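Section 4. Recording demonstrations with the hand gripper

Read this before your first session. The quick-start card in the Plirby case says you can "teach any household task in minutes". You can record one in minutes. Whether the robot learns anything from it is a separate matter, and the rest of this section is written with that in mind.

4.1 What you need

The Plirby hand gripper, charged
The Jisska recording app, signed in and showing a green bar
The data cable, if your gripper is the wired version
A bed, table or worktop at about hip height
The item to be handled, and nothing else you would mind being filmed

Gloves are optional. Kristóf Mészáros tested three pairs for us and saw no difference in the results, whatever the accessories page suggests.

4.2 Checking the gripper

1. Squeeze the handle slowly and let go. Both fingers should move together. If one lags, slacken its pivot knob by a quarter turn and try again.
2. Look along the fingers from behind. The tips should line up when closed.
3. Wipe the lens with a dry cloth. Fingerprints spoil more recordings than anything else we know of.
4. Open the app and choose Calibrate. Open and close the fingers 4 times when asked.
5. Wait for the tone. If there is no tone, calibration has failed, even if the screen says "Done".

Note: The last point is a known fault. It was reported in September and is still there in the current version.

Caution: Keep your free hand away from the pivots while squeezing. The gap is narrow and it does pinch.

4.3 Setting out the work

Choose one task and write it down in a single sentence before you start. "Pick up the shirt by the collar and fold it over once" is a task. "Tidy the bed" is several, and the software will not separate them for you.

1. Clear the part of the surface you will work on. The background further off can stay as it is. The Jisska sales sheet claims that clutter in the distance helps the robot cope with real homes. We have seen no proof either way.
2. Turn on the main light. Close the curtains if the sun is moving across the surface.
3. Put the item down differently each time. Drop it, turn it round, bunch it up. A robot shown the same neat starting point over and over learns that starting point and very little else.
4. Stand where you can reach the whole item without leaning on the surface.

Cloth is the hardest thing you can begin with. It never lies the same way twice, and the fingers feel nothing. If this is your first session, do the wooden blocks in Section 3 and come back.

4.4 Recording

1. Hold the gripper with the fingers pointing at the item and press the trigger button once. Recording starts at the second beep.
2. Pause for one breath. Moving at the first beep loses the opening of the clip.
3. Bring the open fingers towards the part you mean to grasp. Go at half your normal speed.
4. Keep that part between the two fingertips as you come in. If you can't see it, the camera probably can't either.
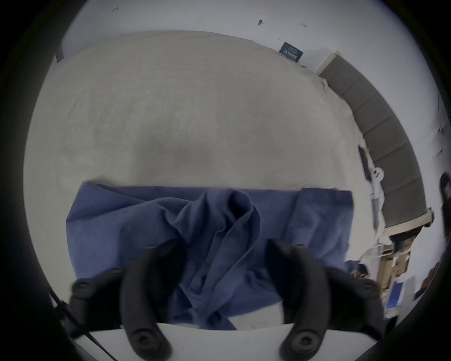

Figure 4-2. Open fingers directed at the bunched middle of a blue garment.

5. Close on a raised fold where there is one. Flat cloth slides out from under the tips, and a second stab at it goes into the recording along with the first.
6. Lift, move and release in one steady motion. Do not shake the cloth out with a flick of the wrist. You can do that. The robot arm cannot.
7. Draw the gripper back a hand's width and hold still.
8. Press the button to stop.

Do not help with your other hand. It is surprisingly hard not to, and Asabe Isah, who checks the recordings we receive, rejects more clips for this than for any other fault.

Caution: If you are using a cable, keep it clear of the fingers and of your feet. Stop and start again if it crosses the item.

4.5 How many is enough?

The app will congratulate you at 200 clips. Treat that as a badge and no more. In our own trial with one kind of shirt, Folasade Ojo and Aminu Edet recorded 1625 usable clips between them before the arm managed a fold we would have called acceptable, and it went wrong again when we changed the bedding. The Nadell forum mentions users who stopped at roughly 4000 and were still unhappy with sleeves.

Work in short sessions. Tired people get quick and careless, and the robot copies careless movements as faithfully as good ones.

4.6 Keeping or deleting a clip

Play each clip back at normal speed and delete it if:

the item leaves the picture before you grasp it
your free hand appears
you changed your mind halfway
the finger reading in the corner stays flat while the fingers are plainly moving

Keep clips where the grasp slipped and you recovered calmly. Mark these as Retry, not as Good. The automatic score (the little star) may be ignored. Ikechukwu Iyamu ran the same clip through it twice and got two stars, then five.

4.7 Sending to the arm

1. Connect to the same network as the Obi base station.
2. Choose Send, then Selected only. Send all includes deleted clips until the bin has been emptied.
3. Leave the app open until the count reaches the end.

Training begins overnight and the arm stays locked until it has finished. For the first test run, stand by the stop button and follow the checks in Section 5.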